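4. Results

4.1 Handle by race type

The data set covers 1,759 races for Standardbred trotters and pacers at two tracks, Sotville and Sundham, over 13 consecutive meets. Both tracks race on a half-mile oval, draw from much the same horse population, and send their signal to the same off-track outlets. They differ mainly in post time. Sotville starts its first race in the early afternoon and Sundham starts in the evening.

We sorted every race into one of four types: state-bred stakes, open or invitational, conditioned, and claiming. The win, place and show pools were added together for each race, and the exacta and trifecta pools were kept apart. Races with a dead heat for first were kept. Races declared no contest were dropped before the count given above.

Open races drew the largest win pools at Sundham, as the track's racing office had told us to expect. At Sotville the ordering was different. State-bred stakes drew more than open races in most meets, and the gap was widest in October, when the stakes finals are held. Much of this can be traced to field size. Stakes finals at Sotville nearly always filled the gate, while the open trot often went with a short field and a heavy favorite. Once field size was entered in the model, the effect of race type at Sotville dropped by more than half but did not disappear.

Gait mattered less than we had thought. Bettors are often said to prefer pacers, which break stride less often, and the raw averages do favor pacing events at both tracks. After controlling for field size, purse and place on the card, the difference between the gaits was small, and at Sundham it could not be told apart from zero. Trifecta pools were the one exception. There the pacing races kept a modest lead in every version of the model we ran.

4.2 Place on the card

Pools grew through the card at both tracks, leveled off, and fell in the last two races. The fall was sharper at Sundham, where the final race often goes off after 11 p.m. A stakes race moved from the middle of the card to the end lost a good part of its advantage over a conditioned race in the same slot. This result is of some practical use, as the order of races is one of the few things a racing office can change on short notice and at no cost.

We also looked at overlap with other tracks. When the Sotville post time fell close to that of a larger track on the same simulcast menu, the win pool was lower. The size of the drop depended on how the delay was measured, and we report both versions. Scheduled post times gave a weak effect. Actual off times, taken from the start of the mobile gate, gave a stronger one. Actual times were missing for the first two meets, so the second version rests on a smaller sample.

4.3 Late money

The tote feed was read at fixed intervals during the last minutes of betting and matched to the off time. Matching was done with the Rizvi procedure described in Section 3, which allows for clock drift between the tote and the judges' stand. In 50 races the drift was too large to correct, and these were left out of this part of the analysis only.

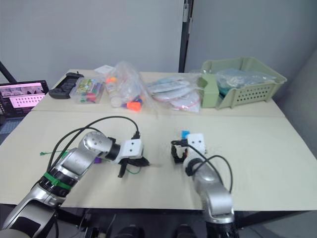 Figure 3.

Late money made up a larger share of the win pool in open races than in any other type. It also moved the odds on the favorite more often in one direction, down, and this was true at both tracks. For state-bred stakes the pattern was weaker. These races are usually made up of horses that have met several times in the same series, and it may be that opinion on them is more settled by the time betting opens.

A price change after the start is a common complaint among bettors. In our sample most of the change came from money bet before the gate closed but not yet shown on the board. We found no case in which the records showed a wager accepted after the off.

As a check, the late-money models were fitted again on 1,000 random resamples of the races, drawn by meet so that races from the same season stayed together. The sign of the open-race effect held in nearly all of them. The interval for claiming races was wide – there were few of them at Sundham in the later meets – and we do not draw any conclusion from that group.

The computations were repeated using the Narkoden chart file in place of our own race records. The two sources disagree on purse for a small number of overnight events, mostly where added money was recorded separately. Using one source or the other made no difference to the ordering of race types in either pool. Coefficients for the chart-file version are listed in the appendix, along with the rules used for coupled entries and late scratches.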